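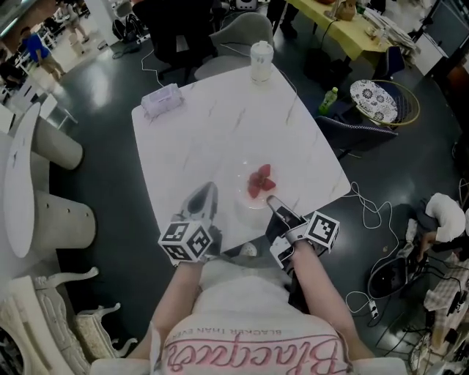 Write the rule on one page or don't bother

I have opinions about rulebooks, and most of them come from having to follow one with a gripper in each hand. The guidelines for handheld work that get passed around our little corner of robotics have grown to 20 pages. I read all of them on a Thursday, with coffee, and I could tell you maybe 6 things that were in there by dinner.

My friend Anneli Sjöberg thinks I'm being unfair. She likes a long document, she says it settles arguments. Maybe! But watch somebody trying to pick a little red thing off a clear dish with two gripper fingers and ask yourself which paragraph they're thinking about. They're thinking about the dish.

So what would I keep? Start with the markers. If there's a marker cube on your gripper, keep your sleeves and your other hand from covering it, and check the mount before every session (they do creep). Then the table. Put out what the task needs and move the rest somewhere else. And please, cables. I'll happily give cables half the page. Everybody agrees loose cables on a floor are a bad idea and everybody steps over them all day long.

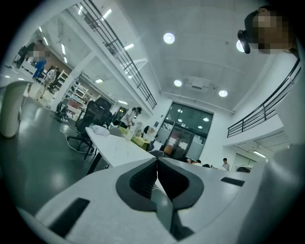 Looking out over the gripper, with desks and people beyond it.

The part I'd fight for is people in the background. Big open rooms are great for this work and terrible for privacy, and a lot of guidelines treat that as something to fix later with blurring. Blur the faces, sure. I'd still want a sign at the door and a quick word to whoever sits nearby — before you start, please, and again if somebody new comes in.

Teemu Harju wants breaks written in too, 2 an hour, and I was grumpy about that until my wrists changed my mind. Fine, Teemu. It goes on the page.

What I'd cut is nearly everything about "natural motion." I've read that section again and again and I still don't know what it wants from me. Move the way you'd move if you were making lunch, that's my version, and it fits on one line.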